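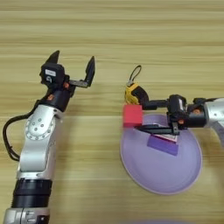
## 木目の向きと天板の反り　2025年1月

木製天板の反りは、材の含水率と木取りでほぼ決まる。Stovatwoodで乾燥工程を担当するTrilok Nigam氏はそう説明する。同社は乾燥を終えた板材を、組み立て前に200時間、加工室と同じ湿度に置く。

「板目材は幅方向の収縮が柾目材より大きい。木表側に反るので、幅はぎでは木表と木裏を交互に並べる工場もあります。うちは木表を揃え、裏に吸い付き桟を入れます」

桟の固定には長穴を使う。丸穴で締めると板の伸縮が拘束され、割れの原因になるという。納入先のTokovから戻った132枚を調べた際も、割れはねじ位置に集中していた。

塗装については、表裏の塗布量を揃えることを挙げた。「裏面を省くと、吸放湿の速度に差が出ます。塗膜の種類より、そちらの影響が大きい」。同氏の工程では裏面にも3回塗る。

使用者側の管理について尋ねると、回答は短かった。「暖房の風を直接当てない。反った板は、まず裏返して数日置く。削るのはその後です」

7月には、Uniyal向けの幅広材で乾燥スケジュールを見直す予定である。初期段階の温度を下げ、表面割れの発生率を現行条件と比較する。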